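Clanine Residents' Association
Minutes of the meeting held on 2020-01-17 in the ground floor room

In the chair: Teresa Pietrzak
Apologies had been received from two members of the Kullville side.

1. Minutes of the last meeting
Agreed as a correct record, with one change. The cost of the new noticeboard should read 161 pounds. The chair signed the corrected copy.

2. Ceiling and lights
The meeting went through the list of jobs for the room. The ceiling is to stay white. It was asked whether the round recessed lights should be changed for hanging ones. Most of those present were against this, as the ceiling is high and hanging lights would be awkward to clean. The recessed lights stay.

Lacroix have quoted 341 pounds to service the air conditioner and clean its filters. The quote does not cover any new parts. It was agreed to accept it and to ask for the work to be done on a weekday morning.

A member asked if the lights nearest the air conditioner could be put on their own switch. The chair will ask Lacroix for a price, but no money is set aside for this at present.

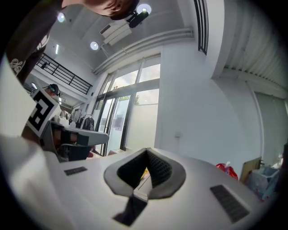

3. Glass entrance
Three points were raised.

3.1 Draught. Members who sit near the entrance in the evenings find it cold. A brush strip along the bottom of the door was suggested. Guveo can supply and fit one, and will be asked to come and measure.

3.2 Cleaning. The lower panes are done with the floors but the upper ones, over the crossbar, need a ladder or a long pole. They were last cleaned in July. It was agreed to pay for the upper panes to be cleaned twice a year, inside and out. The black metal is to be wiped down at the same visit.

3.3 Film on the glass. A proposal to put frosted film on the rest of the lower panes was discussed at some length. Those in favour wanted more privacy during the exercise class. Those against did not want to lose daylight or the view of the plants outside. The proposal was put to the vote and lost. 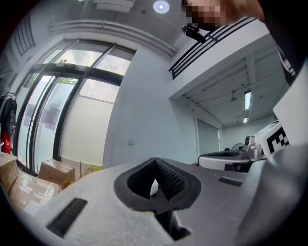 The chair said that the film could be looked at again next year if the class still wanted it. In the meantime the class may use the folding screens from the store, as long as they are put back afterwards and not left across the way out.

4. Money
The balance of the room fund stands at 800 pounds before the air conditioner service is paid for. Hire charges will stay as they are until the summer. Two groups have not yet paid for the autumn and will be sent a reminder.

5. Bookings
The room was booked on 19 evenings last quarter. The Kullville choir has asked to move to an earlier start. Agreed, provided the chess group is happy to begin later. T. Pietrzak to speak to both.

6. Any other business
The key to the store sticks. A new one will be cut.
A blue umbrella and a pair of child's gloves have been handed in and are in the desk drawer.

Actions
T. Pietrzak: accept the Lacroix quote; ask about a separate switch; contact Guveo; speak to the choir and the chess group.
Secretary: book the window cleaning; send the two reminders; get the key cut.

The date of the next meeting will be put on the noticeboard.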